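Kitchen and Bath Surfaces, Unit 4: Stone Countertops
Course handout, Osvaldo Fagundes
Room 130 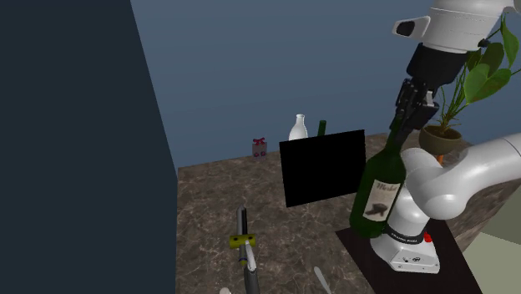
This unit covers natural stone and the products made to look like it. Read it before the shop session and bring it with you. The terms in it are the ones used on the written test.

What the trade calls marble

Marble is limestone that was changed by heat and pressure underground. It is mostly calcite. Calcite is fairly soft and it reacts with acid, and most of the trouble customers have with marble comes from those two facts.

The veins are other minerals that were in the limestone, such as clay, iron oxides, and graphite. Iron gives tan, yellow, brown, and red. Graphite and other carbon material give gray and black. Pure marble is white.

Stone yards use the word loosely. Many slabs sold as brown marble are limestone that takes a polish. Some slabs sold as "soft quartzite" are marble or dolomite. The name on the tag is a sales name. Ask the yard for the stone type in writing if the job depends on it.

Simple tests

Use an offcut or the underside of an overhang, never the finished top.

Scratch test. Draw a steel knife point across the stone with light pressure. Marble and limestone scratch. Granite and true quartzite do not, though the knife may leave a gray metal line that wipes off.

Acid test. Put a drop of lemon juice or white vinegar on the stone and leave it for 4 minutes. Wipe it off and look at the spot against the light. A dull spot means calcite. Dolomite reacts slowly and may show very little.

Water test. Put a tablespoon of water on the surface. If the stone darkens underneath, it is absorbing water and needs sealer. Let it dry fully before you do anything else to it.

Etching and staining

Students mix these up every term. A stain is something that soaked into the stone. It is usually darker than the stone around it. An etch is damage to the surface itself, and on a polished top it looks dull or lighter. Sealer slows down stains. It does nothing for etching. Do not tell a customer that a sealed marble top is safe with lemon, wine, or tomato.

Oil stains are drawn out with a poultice: baking soda and water, mixed to the thickness of peanut butter, spread over the stain, covered with plastic, and left for a day. Then remove the plastic and let it dry before scraping. It often takes more than one round. Light etches can be worked out with polishing powder. Deep ones need to be honed, and that means the whole section so the finish matches.

Look-alikes

Laminate. Printed paper under a clear resin layer. Look for a repeat in the pattern and for a dark line at the edge.

Solid surface. Acrylic or polyester with mineral filler. Warm to the touch compared with stone, and it can be sanded.

Engineered quartz. Ground quartz in resin. Does not etch with kitchen acids, but the resin scorches under a hot pan.

Porcelain slab. Hard and thin. On most slabs the pattern is only on the face, so check what the cut edge looks like before you quote a mitered front.

The pattern alone does not tell you which of these you have. Look at the edge, the underside, and the sink cutout.

Sample boards

The labeled boards are on the shelf by the door. Holst is the honed set, Serura is the polished set, and the Jultora board has the look-alikes. Put them back in that order. Board 1037 is for the acid test and is the only one you may mark.

Before the next session

Read the section on seams and supports. Write out the steps for a poultice in your own words. Measure one countertop at home, including the overhang, and draw it to scale with the sink and cooktop shown. Three edge profiles should be sketched at the bottom of the same sheet: eased, bevel, and full bullnose. Drawings are due in October with the rest of the portfolio.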